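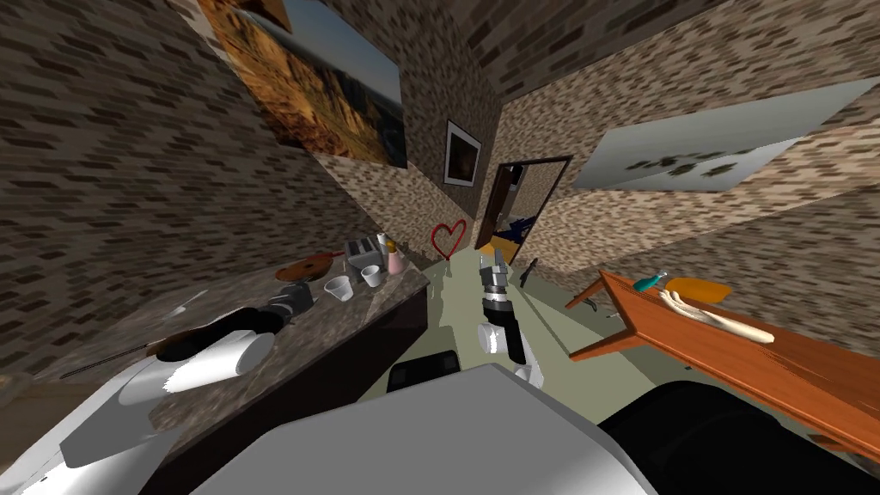

石材台面怎么做防护

本页讲的是家用厨房花岗岩台面的清洗、测试、上防护剂和小修补,大理石和石英石在后面单独说。最近一次修改:2019年11月23日,改了防护剂用量和等待时间两处。

先确认台面是什么材料

不少人给台面上了防护剂才发现那是人造石英石,药水渗不进去,表面留下一层黏膜,擦起来很麻烦。动手之前花几分钟确认一下。

看底面。打开水槽下面的柜门,拿手电往上照水槽开孔的边缘。天然花岗岩的断面里能看到和表面一样的晶体颗粒,大小不匀,有些会从表面一直延伸到断面。石英石的颗粒匀得多,颗粒之间是一种颜色很统一的底子,树脂的。防火板台面更好认,断面是木屑压成的板,或者有一条封边。

看花纹。整条台面从头看到尾,天然石材的纹路不会重复。防火板印的花岗岩纹隔一段就会出现同一块斑点,找到一块特征明显的斑,沿着台面往旁边找,找得到第二块一模一样的,就不用往下看了。

摸温度。石头摸上去比防火板凉。这个办法只能帮着判断,冬天厨房没开暖气的时候什么都凉。

如果是装修时自己订的,翻一下当时的单子。石材单上一般写品种名和产地,有的还写出厂时做过什么处理。Goicoechea出的板材背面贴着一张网格布,布上印有批号,凭批号可以问到出厂前有没有做过背胶和面胶。做过面胶的深色板有时候吸水很少,第一年可以不用管。

滴水测试

材料确认是天然石材以后,做滴水测试,看它现在需不需要防护。

台面先用清水擦一遍,晾一个晚上。第二天选三个位置:水槽边上、灶台旁边、平时几乎不碰的角落。每处滴一小勺清水,不要抹开,开始计时。

五分钟之内水滴下面的石头颜色变深,说明吸水快,应该做防护,而且多半要做两遍。

过了五分钟、半小时之内才变深,做一遍就行。

半小时以后擦掉水,颜色没有变化,暂时不用做,过半年再测。

三个位置的结果常常不一样。水槽边上天天有洗洁精和水,防护层掉得最快,角落里可能还是好的。遇到这种情况不必整条台面重做,只做吸水的那一段,边缘处抹薄一点过渡开。

再用食用油测一次也可以,找一块以后会放电器挡住的地方,滴一滴油,十分钟后擦掉看有没有印。有印的话后面要用敷贴法吸出来,所以滴的时候一滴就够了。

需要准备的东西

中性石材清洁剂一瓶。没有的话,一盆温水加几滴中性洗洁精也行,多过两遍清水。

渗透型防护剂,溶剂型或水性都可以。本页的用量按Malell水性防护剂写,500毫升一瓶,一般人家的台面做两遍还有剩。换别的牌子,时间以瓶身说明为准。

不掉毛的棉布,旧床单剪的最好。毛巾容易掉线头,粘在没干的防护剂上不好弄掉。

超细纤维布,最后抛光用。

丁腈手套。

美纹纸胶带和一卷保鲜膜。

塑料刮片,旧会员卡也能用。

一只小碗,专门倒防护剂,用完不要再盛吃的。

白醋、柠檬酸、小苏打膏、去污粉、钢丝球,这些都不要拿出来。花岗岩本身对弱酸不太敏感,但是很多板材里夹着含钙的矿物,醋擦过以后那些点会失光,斜着看一小片一小片发乌。失光要重新打磨才能恢复。

第一步 清空台面

所有东西都搬走,包括平时不挪的电器和调料架。靠墙那一条最脏,也是最容易漏掉的地方。面包机、水壶这类底下有胶脚的电器,搬开以后看看台面上有没有圆印子,有的话记住位置,清洗时多擦两遍。胶脚里的增塑剂有时会渗进浅色石材,擦不掉就按后面敷贴法处理。

碎屑先用干布或软毛刷扫掉,再上水。带着沙粒擦,磨光面上会留细划痕。

第二步 贴胶带

水槽边缘、灶具边框、墙面和台面交接的地方,贴一圈美纹纸。不锈钢水槽沾上防护剂,当时擦掉没有事,干了以后会留一道白印。墙面如果是裸砖或者涂料,胶带往上多贴一道,砖吸了防护剂颜色会变深,而且退不掉。瓷砖墙可以不贴,沾上了用湿布擦。

台下盆要注意胶缝。胶缝发黑、开裂的,先把胶换了,等新胶完全固化再做防护。次序反过来,胶粘不牢。

第三步 清洗

清洁剂按比例兑水,喷在布上,一段一段擦。每擦一段马上用清水布过一遍,再用干布收水。水不要大量往台面上倒,接缝处会往下渗,柜体是密度板的话会胀。

油污重的地方,灶台两侧居多,清洁剂喷上去等两分钟再擦。干结的面糊、糖浆用塑料刮片,放平了推,不要立起来铲。

水垢用刮片一般能刮掉大半。水龙头根部那一圈厚水垢,可以用磨光石材专用的水垢膏,量少一点,擦完立刻过水。Plarnberg那款水垢膏偏干,挖出来先在湿布上揉开再用。

全部擦完,手摸上去应该是涩的。还滑,就是有油或者清洁剂残留,再过一遍清水。

第四步 处理已经渗进去的污渍

防护剂会把污渍一起封在里面,所以这一步要放在前面做。没有污渍可以直接看第五步。

油渍看上去是一块颜色发深的斑,没有明显颜色。用敷贴法:小苏打在这里可以用,和水调成花生酱那样稠,盖在油渍上,厚度跟一枚硬币叠两层差不多,四周比油渍宽出一指。盖上保鲜膜,用美纹纸封边,在保鲜膜上扎几个小孔。放一天,揭掉保鲜膜,再等它自己干透,用塑料刮片刮掉,清水擦净。一次去不干净很正常,老油渍做三四次也有。前面说不要拿小苏打膏,指的是拿它当去污粉来回搓,敷着不动没有问题。

茶、咖啡、酱油、红酒留下的有色渍,浅色石材可以把水换成双氧水来调,药店卖的低浓度那种。深色石材不要用双氧水,会漂出一块浅斑。

铁锈印是橙黄色的,常见于放铁锅、罐头的位置。敷贴法对锈没什么用,要买石材专用除锈剂,而且必须先在角落试。有些花岗岩本身含铁,除锈剂一碰反而出更大一片黄。拿不准的时候请人来看。

水渍形成的暗斑,如果是水槽渗水引起的,等它自己干。把水源断掉,可能要一两个星期。用吹风机吹也行,但是没有必要。

第五步 晾干

清洗之后至少晾24小时再上防护剂。梅雨天、朝北的厨房要再长一些,原来这里写的是一个晚上,后来有几位读者做完台面发雾,都是没干透造成的。现在建议潮湿天气晾满48小时。

晾的时候台面上不要放东西。做饭可以照常用灶,切菜挪到别处去。开窗,没有窗就开抽油烟机的低档。

想知道干没干,用一块保鲜膜贴在水槽旁边的台面上,四边封好,过两个小时揭开,底下没有水汽、石头颜色没有变深,就可以开始。

第六步 试一小块

在角落里抹巴掌大一块,按完整的流程做完,隔天看颜色。渗透型防护剂多数不改变颜色,但是也有标着“增色”的款,买的时候容易拿错。增色款会让石头像淋过水一样深,有人喜欢,不过做上去就退不回来了。

Higinio Tapia做石材安装多年,他的习惯是试在水槽开孔切下来的那块料上,装台面的时候跟师傅要一块留着,以后试清洁剂、试胶都用得上。新装修的可以照做。

第七步 上防护剂

关掉明火,戴手套。溶剂型的气味重,窗要全开,小孩和宠物别进厨房。水性的气味小,也要通风。台面温度高于40度不要做,夏天太阳直晒的窗前台面,等太阳过去。

防护剂倒一点在小碗里,棉布叠成方块,蘸湿但不滴。从离门远的一头开始,一次做一臂长的一段。先横着抹一遍,再竖着抹一遍,让表面均匀地湿着。瓶子直接往台面上倒会有一块一块的深浅,尤其是浅色板。

抹上去以后等。水性的等十分钟,溶剂型的一般短一些,看说明。等待期间如果哪一处很快变干,补一点上去,那是吸得快的地方。水槽前面那一条往往要补两三次。

台面的前沿和开孔的断面也要抹。断面比磨光面吸水厉害得多,水槽开孔的断面又正好泡在水汽里,很多台面发黑就是从那里开始的。台下盆的断面用手指裹着布伸进去抹。

第八步 擦掉多余的

时间一到,用干净的干棉布把表面还湿着的防护剂全部擦走。这一步不能拖。在台面上干掉的防护剂会变成一层发花的膜,逆光看像没擦干净的玻璃。布湿了就换一面,再湿就换一块。

擦完一段再做下一段。两段之间重叠一掌宽。

整条做完,用超细纤维布打圈抛一遍,蹲下来顺着光看,有发花的地方趁早再擦。

万一已经干住了,不用慌。拿布蘸一点同一种防护剂,抹在发花的地方,等一两分钟让旧的软化,马上用力擦干。溶剂型和水性不能互相化开,所以瓶子里留一点底,别都用完。

第九步 第二遍

滴水测试里五分钟之内就变深的台面,做第二遍。两遍之间隔一个小时,做法相同,用量会少很多。第一遍要是几乎没吸进去,就不用做第二遍。

第十步 养护

做完四个小时之内不要碰。四个小时之后可以轻放东西,24小时之内不要沾水,更不要沾油。完全固化要三天,这三天里溅上了什么随手擦掉就好。

胶带在擦完最后一遍之后就可以撕,往回折着慢慢撕。留到第二天,胶容易粘在石头上。

用过的棉布如果沾的是溶剂型防护剂,摊开在室外晾干再扔,不要团成一团塞进垃圾桶,有自燃的危险。

三天以后再做一次滴水测试。水珠应该是圆的,半小时不变色。如果水珠是圆的但还是变深,说明只在表面挂住了一点,没有渗够,要补一遍。

平时怎么用

做过防护不等于不会脏。防护剂只是让污渍渗得慢,给人留出擦的时间。油洒了当天擦掉没有事,放一个星期照样有印。

热锅下面放隔热垫。花岗岩本身耐热,但是局部一下子热起来,有暗裂的板会裂开,接缝的胶也会变黄。

不要站在台面上换灯泡、擦柜顶。水槽和灶具开孔前后那两条窄的地方最弱,断板多数断在那里。

日常清洁用湿布就够,隔几天用一次中性清洁剂。含漂白水的喷雾不要长期用,防护层会掉得快。

菜板还是要用,直接在石头上切,伤的是刀。

多久做一次

按年头说不准,还是看滴水测试。五月做一次测试是比较方便的时候,天暖了,开窗晾也快。浅色、颗粒粗的品种,可能一年就要做;黑色、颗粒细的,有的好几年都不吸水。家里做饭多,水槽边单独补。

小缺口和小坑的修补

花岗岩表面有一些天生的小坑,是晶体之间的空隙,不用补。后来磕出来的缺口可以自己补,指甲盖以下的大小比较合适,再大就请人。

补料用透明的石材修补胶,分光固化和双组分两种。光固化的方便,一滴一滴填进去,拿配的小灯照,填到略高出表面为止。用新的刀片贴平了,把高出来的一点点刮平。刀片要横着刮,不要斜着铲。补完的地方颜色比周围稍深一点,远看不明显。

前沿的缺口朝外,胶会往下流,用美纹纸在外面围一道小挡边再填。

想把补过的地方抛亮,从细的水砂纸开始,一级一级往上,最后到4,000目,每一级都加水,磨的范围尽量小。磨过的地方防护剂也磨掉了,单独补一遍。手上没有把握的话,刮平以后就停,不抛也能用。

Isauro Cárdenas来信说,他把磕掉的那一小片石头捡起来,用修补胶粘回原位,比用胶填的看起来自然。能找到碎片的,可以先试这个办法。粘之前两面用酒精擦干净,粘上后用美纹纸拉紧,过一夜再撕。

大理石和石灰石

做法大体相同,有几处区别。清洗时凡是带酸的都不能碰,包括标着“浴室除垢”的清洁剂。防护剂挡不住酸腐蚀,柠檬汁滴在做过防护的大理石上,一样会留下失光的印子。所以大理石台面做防护,防的是颜色渗进去,别指望它防果汁和醋。

大理石吸得快,等待时间照瓶身给的下限来,补的次数多一些。白色大理石用双氧水敷贴没有问题。

石英石和人造石

不用做防护。日常用中性清洁剂。热锅比天然石材更要小心,树脂烫黄了修不回来。已经误上了防护剂、表面发黏的,用石材专用的除膜剂,或者布蘸少量酒精一点一点擦,先试角落。

防火板

不用做防护,做了也没有用。要注意的是水槽边的封边和接缝,开口了就用防水胶补上,进了水板子会鼓。

常见问题

做完以后台面颜色变深了,过几天会退吗?水性的通常会,里面的水分还没走完,等一个星期再看。一个星期以后还深,就可能买到了增色款。

能不能用橄榄油擦台面让它亮?不要。刚擦完好看,后面会发黏、沾灰,时间长了有味道。

打蜡行不行?可以打,但是蜡是盖在表面的,做过饭的台面几天就花了,而且以后要做防护得先把蜡去干净。厨房不推荐。

出租房的台面,不知道以前做过什么,怎么办?从滴水测试开始。不吸水就别动它,平时用湿布擦。

防护剂做完能直接放食物吗?完全固化以后,看瓶身上有没有标可接触食品。Malell和Naltton的厨房款都有标注,通用款没有,揉面之类的直接接触建议垫一张硅胶垫。

开过封的防护剂能放多久?拧紧,放阴凉处,溶剂型的两年没有问题。水性的怕冻,冻过一次就分层了,摇不回去,只能扔。

相关页面

水槽胶缝怎么换
台下盆松动的处理
砖墙面防水剂的选择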